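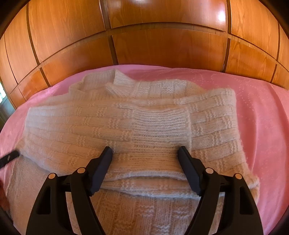

October
By Tamsin Mercado and Jianhua Lü
4 min read

4.2 Does workplace charging shift the evening peak?

The usual claim is that drivers who can plug in at work stop charging at home after dinner. Our logs from the Bastthorpe site give it weak support. Of 1484 sessions, most were short top-ups, and the home meters we could match to them still rose at the same hour (Figure 3).

Wan and Wei report a large shift in the Tromlow trial, but their drivers were paid to take part and picked their own baseline week. We would not lean on that result. Our own sample has problems too: only 16 households agreed to share meter data, and nine of them already had a timed charger.

Figure 3. Household load by hour, before and after the workplace chargers opened. Shaded bands show the range across homes.

The small dip on Monday evenings may be real. It may also come from one household that was away for much of the study. Dropping that home removes over half of the effect, and we do not interpret the rest.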